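3.2 Door position and sound transfer between rooms

The second part of the study dealt with how far interior doors are left open in rented homes, and what that does to the sound level in the next room. Earlier work on household noise has mostly looked at walls and floors. Doors get less attention, although a standard interior door is lighter than the wall it sits in and is rarely sealed along the bottom. In the Brurkville housing survey, tenants named noise from inside their own home as a problem more often than noise from the street. The survey form did not ask whether the doors were open or shut at the time.

Door position was sorted into three classes: shut, partly open, and fully open. A door resting against its frame without the latch engaged was counted as partly open. Where two doors opened onto the same hallway, as with the light and dark paneled doors in Figure 4, each was classed on its own and the pair was then given a joint code.
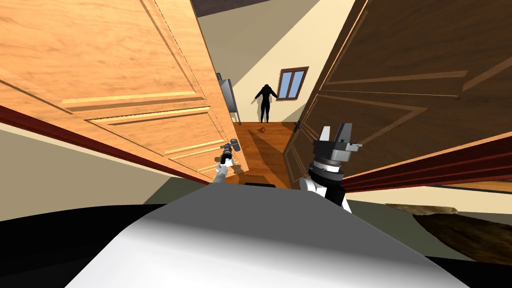

Vol. 12, No. 3, p. 60

Tenants in Brurkville and Cliststead filled in a paper diary for one week in June. They noted the position of each interior door at breakfast, in the early evening, and at bedtime. The diary method has known limits. People forget entries and fill them in later, and they tend to report what they usually do. Diaries with a full day missing were left out of the analysis. The remaining diaries gave 3,000 usable entries.

Bedroom doors were shut in most of the bedtime entries. Kitchen doors were the least likely to be shut at any time of day. In the Cliststead homes many kitchen doors had been taken off by earlier tenants, and these were coded as fully open. Bathroom doors were shut at breakfast and partly open in the evening, a pattern that tenants linked to drying towels and clearing steam.

Sound levels were measured on a separate visit. A small speaker playing steady broadband noise was placed in the living room at table height, and readings were taken in the hallway and the nearest bedroom. Each reading lasted 60 seconds. The readings were repeated with the door in each of the three positions, and background noise was recorded before and after. Visits were put off when building work was going on nearby. 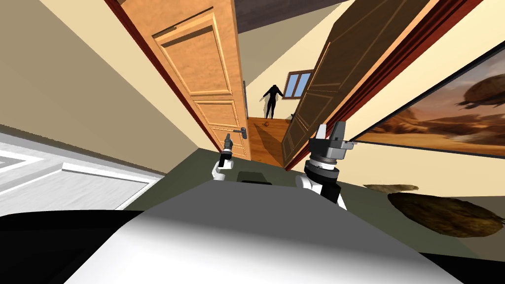

Figure 4. Doorways and nearby surfaces, three views.

The largest change came between the shut and partly open positions. Opening the door the rest of the way added little in the bedroom and slightly more in the hallway. This agrees with the diary comments, in which tenants described a door left ajar as being no better than an open one. The gap under the door also mattered. Homes with thick carpet in the hallway had lower bedroom readings with the door shut, but carpet made little difference once the door was open.

Door weight was harder to judge. Most of the doors were paneled, and the panels are thinner than the rails and stiles around them. The Lui method, which estimates sound reduction from door thickness alone, gave figures that were too high for nearly all of the paneled doors. The Trultonari correction allows for panel area and came closer to the measured values, though it still missed in homes where the frame had shifted and the door no longer met the stop along its full height.

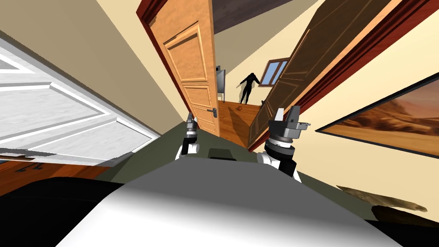 Does fitting a seal at the bottom of a door help if the door is usually left ajar?
A bottom seal has little effect on a door that is left ajar, as most of the sound passes through the open side. It is worth fitting on doors that are kept shut at night.

Two points limit how far these results can be applied. The homes were all rented, and tenants may be less willing than owners to repair a latch or rehang a door. The diaries also cover a single week in warm weather, when doors are likely to be left open for air. A winter round of diaries is planned for the Cliststead homes, using the same form with an added line for heating.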